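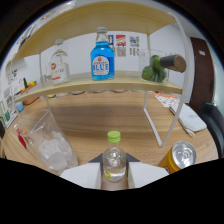 Torque is the quantity that decides whether a screw cap seals, and most households apply it by feel. A bottle closure works by pressing a soft surface, either a separate liner or a molded ring, against the top edge of the neck. The thread converts a twist of the hand into downward force. On a small clear glass bottle with a lime-green screw cap, the whole mechanism is hidden under the cap, and the only outside evidence of a good seal is that the liquid stays where it was put.

Small bottles are harder to close well than large ones. The cap is narrow, the hand has little leverage, and the sealing edge is a thin ring of glass. A liner that tolerates a slightly uneven rim on a wide jar may leak on a narrow neck, where a single low spot takes up a larger share of the circle.

## Liner types

Three designs cover most of what is sold for kitchen and bathroom use.

The foam liner is a disk of expanded plastic, sometimes faced with a thin film. It compresses easily and forgives a rough rim. It also takes a set: after long compression the foam keeps the shape of the neck, and if the cap is refitted at a different angle the old groove may not line up with the glass.

The cone liner is a hollow plastic plug that pushes into the mouth of the bottle. It seals against the inner edge of the neck as well as the top. Cone liners suit thin liquids such as alcohol and light oils, but they crack if overtightened.

The linerless cap has a molded ring on its underside. There is no second part to lose or swell. The trade-off is a narrower range of necks it will fit, and a cap from one supplier often will not seal on a bottle from another even when the thread matches.

## How caps loosen

A closed cap does not hold its original torque. Plastic creeps under load, so the force pressing the liner against the glass falls fastest in the first hours and then more slowly. Bottlers allow for this by measuring removal torque after a rest period. A reading taken straight off the line says little about the bottle that reaches a shelf.

Temperature adds to the effect. Plastic expands more than glass for the same rise in temperature, so a cap on a warm windowsill grips less firmly than one in a cupboard. When the bottle cools, the cap shrinks back, but the liner may have shifted. Repeated cycles of this kind account for many of the sticky rings found under bottles that were never tipped over.

Vibration matters mainly in transport. A cap with a shallow thread can back off a small amount with each jolt, and parcels travel through a great many jolts.

## The Polovby bench test

Polovby, a small packaging workshop that fills bottles for craft sellers, ran a comparison in March using stock from its own shelves. The workshop set aside 500 bottles with foam-lined caps and 900 with cone liners, closed each by machine to the same setting, and laid them on their sides over absorbent paper for 20 days. The fill was water with a trace of dye.

Foam liners leaked more often where the rim had a visible mold seam. Cone liners leaked less overall, but the failures were faster, and most were traced to plugs that had entered the neck crooked. The workshop has since changed its supplier of cone caps to Renitz, whose plug has a longer taper, and now inspects rims under a side lamp before filling.

The test had limits. Water is an easy liquid to contain compared with alcohol, and the bottles were new. Reused bottles carry chips and mineral deposits on the sealing edge, and neither was represented.

## Closing a bottle by hand

Wipe the rim and the thread with a dry cloth. Turn the cap backward until it drops slightly, which marks the start of the thread, then turn it forward until it stops moving freely. From that point a further short twist is enough for a foam liner. Extra force on a cone liner does more harm than good.

Recheck the cap the next day. A small amount of movement is normal and can be taken up once. If it turns again on the day after, replace the cap.

## Replacement caps

Neck finishes are described by two numbers, the outside diameter of the thread in millimeters and a code for its style. Both must match. Diameter alone is the usual cause of a cap that spins on easily and then leaks. Sedgwick lists both numbers on its spare caps and sells liners separately in packs of 2.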